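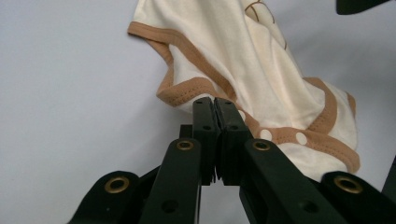

Borghild Rønning has run the folding room at Lundero for long enough to have trained most of the people in it. The company takes in children's clothes from shops and rental subscriptions, checks them, folds them and sends them out again. Since December, part of the handling has been done by two robot cells from Stateo. We spoke in the break room, with the door open so that she could hear the line.

"People asked me first about jobs, and I didn't have an answer for them then," she says. "I have half of one now. We are the same number as before. The hours look different."

Before the cells came in, a full shift meant standing at a table and picking pieces out of a bin, one after another. Rønning's own right wrist gave out twice. Towels and flat sheets were the first things the cells could manage, and those now go through with one person watching. Baby clothes are harder.

"A bodysuit is small, it stretches, and it has an opening where you don't expect one. If you pick it up by the middle you get a lump. You have to find an edge. The binding is good, because it's firmer than the rest, and the snaps tell you which end you've got."

That kind of knowledge is what Stateo wanted from the staff. For part of each shift, folders work with a hand-held gripper in place of their fingers, and the recordings go to the engineers. Everyone was offered the work and a few said no. Those who do it get an hourly supplement, which the shop steward negotiated after the first month.

"It's slow and you feel clumsy," Rønning says. "You have two stiff fingers and that's it. The first day I wanted to throw it in the bin. Then you start noticing what you do with your hands, which I never had before."

The target for a recording session was set at 200 garments. She asked for it to be cut to 100, and it was. "People were rushing, and then you're teaching it to rush."

Not everything has gone well. The cells stop often, and clearing a jam falls to whoever is nearest. The noise bothers some of the older staff. Two people who used to fold side by side now work at opposite ends of the room – one of them has asked to move back.

Rønning would like the training to count for something on paper. Stateo gives a half-day course, but there is no certificate, and the pay grade for a cell operator is still being discussed.

Would she go back to the old tables? "For the wrist, no. For the talking, yes. We talked all day."

Her break was over by then, and the second cell had stopped again.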